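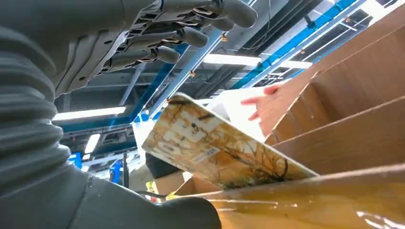 4.2 あらすじの長さと視聴の継続

本節では、連続ドラマの配信ページに載せられたあらすじの長さと、視聴者が第二話以降も見続けるかどうかの関係を検討する。対象としたのは、配信サービスUltenで公開された作品に対する1473件の視聴記録である。記録は8月の一か月間に集められたもので、個人を特定できる情報はあらかじめ取り除かれている。

まず、あらすじを文字数によって二つの群に分けた。800字に満たないものを短文群、800字以上のものを長文群と呼ぶことにする。なお、2000字を超えるあらすじは、各話の内容を最終話まで書いている場合が多く、性質が異なると考えられるため、分析から除いた。この基準は前節の図3に示した分布をもとに決めたものである。

短文群では、第一話を最後まで見た人が第二話に進む割合が、長文群より高かった。ただし、この差は作品の種類によって大きく変わる。犯罪を扱うドラマでは差がはっきりと現れたが、家族を扱うドラマではほとんど見られなかった。例えば『Zornness』のあらすじは、事件が起きた夜のことだけを述べ、その後の人物の関係には触れていない。一方、『Flarnbridge』のあらすじは三世代の家族の歴史を順に説明しており、かなり長い文章であるが、視聴の継続は低くなかった。筆者は、家族ドラマの視聴者にとって人物関係を先に知ることは妨げにならず、むしろ理解の助けになるのではないかと考える。

次に、翻訳されたあらすじについて述べる。ベトナム語から日本語に訳された『Lại』の場合、原文では主人公の過去が最後の一文で初めて示されるのに対し、訳文では冒頭に置かれていた。語順の違いだけでは、このような移動を説明することができない。訳者、あるいは編集の担当者が、読みやすさを考えて順序を変えた可能性がある。同じような移動は、翻訳作品のうち14作品で確認された。しかし、これらの作品だけを取り出して継続の割合を比べても、統計的に意味のある差は得られなかった。作品の数が少ないことが一つの原因であると思われる。

以上の結果を解釈するときには、次の点に注意しなければならない。第一に、視聴者があらすじを実際に読んだかどうかは、記録からは分からない。作品のページを開いた時間は残っているが、その間に予告編を見ていた人も含まれている。第二に、有名な俳優が出演する作品では、あらすじの影響が小さくなることが予想される。本研究では出演者の知名度を変数に入れていないので、この点については4.4節で改めて論じる。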